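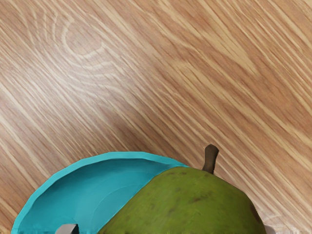 Oiling a kitchen table — how often do you really do it?

stonau_girl
Posted Jul 31, 2020
I bought a used table from a couple over in Vallalon and they told me to oil it every month. Every month?? I've got two kids and a dog, I can barely keep the thing wiped down. My mom had hers for years and I don't think she ever put anything on it. What do you all do?

Dénes Major
Monthly is way too much unless it's brand new bare wood. I do mine twice a year, once in December before family shows up and once in summer. Thin coat, wait, wipe it ALL off. If it feels sticky the next day you left too much on.

bogale88
Gonna disagree with Dénes. Twice a year is fine if you eat in the dining room like grown-ups, but we do homework, glue, pancakes, everything on ours. I go every 5 weeks and it still gets rings.

Dénes Major
Then you want a hard finish, not more oil! I sanded mine back and used varnish on the kids' craft table and haven't touched it again.

bogale88
And when it scratches you get to sand the whole top. No thanks — with oil I can fix one spot during nap time.

sinbridge_sue
Stonau_girl, do you know what's on it now? Put a drop of water somewhere out of the way. If it beads up, leave it alone for a while.

stonau_girl
Just tried it and it beads! So I'm doing nothing until December. Thanks everybody.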